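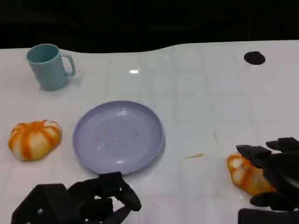

Re: [Kutside-list] Glazes that craze after a few months

4 min read

> I bought a set of plates and mugs from the Pollance seconds shop last September and the glaze on most of the plates has gone into a net of fine lines. The mugs look fine so far. I use them every day and they go through the dishwasher. Is this something I did? Are they still safe to eat from? And is there any point in firing them again? I have access to the kiln at Lurnwood if someone tells me what to set it to. I don't make pots myself, I just buy too many of them.

You didn't do anything wrong. The lines are called crazing, and they come from the glaze and the clay not shrinking by the same amount as they cool. The glaze wants to be smaller than the pot under it, so it is under tension from the day it leaves the kiln. Sometimes it cracks while it is still on the kiln shelf and you can hear it pinging. Sometimes it holds for months and then lets go.

There are two kinds, and it helps to know which one you have.

The first is plain bad fit. It can show up on any clay, stoneware included, and it usually appears early.

The second is delayed crazing, and going by the timing I would guess that is yours. Earthenware stays porous after firing. Over time the clay takes up moisture from the air and from washing, and it swells by a tiny amount. The glaze can't stretch with it, so it cracks. Dishwashers and microwaves both hurry this along. Plates often go first for the simple reason that they have an unglazed foot ring sitting in water at the bottom of the rack, and a wide flat surface that gets hot food put on it while the rest is cold. If your mugs are glazed all over the base, they may last a good deal longer.

A quick way to check how porous the clay is: dry a plate in the oven on low for a few hours, let it cool, weigh it on a kitchen scale, leave it in a bucket of water overnight, wipe it off and weigh it again. I did this with one of my own old plates. It weighed 928 grams wet, and the dry weight was 46 grams less. That is over five percent, which is a lot for something you want to put in a dishwasher. A decent stoneware plate should gain very little.

On safety, I am only a potter and can't tell you what is in the Pollance glazes. Ask the shop. They should be able to say whether the glaze was meant for food, and if they can't, I would stop eating off it. Assuming it is a food glaze, the cracks themselves are mostly a cleaning problem. Liquid gets down into them and into the clay. You will see tea and tomato stains that won't come out, and after a while the plate may smell musty when it is warmed. I would keep crazed plates for dry things like bread or fruit, and I would not leave wet food sitting on them. I also would not put them in the microwave. Water trapped in the clay heats up, the plate gets much hotter than the food, and now and then one splits.

On firing them again, you can, but I don't think it is worth it for bought pots. To heal the cracks you have to get the glaze back to the point where it melts, and for that you need to know what temperature it was made for. Guess low and nothing happens. Guess high and it runs onto the shelf, and Lurnwood will ask you to pay for the shelf. Colors can shift too, especially the pinks and purples. Even if it all goes well, you have the same glaze on the same clay and the same misfit. It will craze again.

If you do want to try it with one plate you don't care about:

- Ask Pollance for the cone they fire to. Don't go by color or by what somebody else's glaze does.
- Dry the plate very slowly first. Mine go in at low heat with the lid propped for 11 hours.
- Put it on a cookie of scrap clay with kiln wash, so a run doesn't cost you a shelf.
- Cool it slowly and leave the lid shut. People open kilns too early all the time and then blame the glaze.

For anyone here who makes their own, the usual cure is in the recipe. More silica brings the shrinkage of the glaze down, as does swapping some of the sodium or potassium for lithium, magnesium or boron. Go up in small steps and fire a tile for each. On earthenware, a hotter bisque helps with the delayed kind. I moved mine up by two cones after a bad year and the complaints mostly stopped, though the glaze takes longer to go on since the pot soaks up less water.

I also test everything now before I sell it. Tiles go into the freezer overnight and then straight into a pan of boiling water, several rounds, with ink rubbed over the surface at the end to bring up any lines. The last batch was 26 tiles and I threw out the recipes behind five of them. It is a rough test and it doesn't catch everything, and it tells you little about moisture swelling, so I keep a few pots in daily use at home as well — those are the ones I learn the most from.

One more thing, on seconds. Pollance sells them as seconds for a reason, but the reason is usually a pinhole or a warped rim and has nothing to do with fit. If most of a set crazed in under a year, I would write and tell them. They may have changed clay. Rai stopped selling the white body a lot of us were using, and the replacement does not behave the same under the old glazes. I had trouble with it myself, and I know of other people on this list who did too.

If somebody has got a clear glaze to sit properly on the new Rai body at earthenware temperatures, please post the recipe. Mine is close but still crazes where it pools.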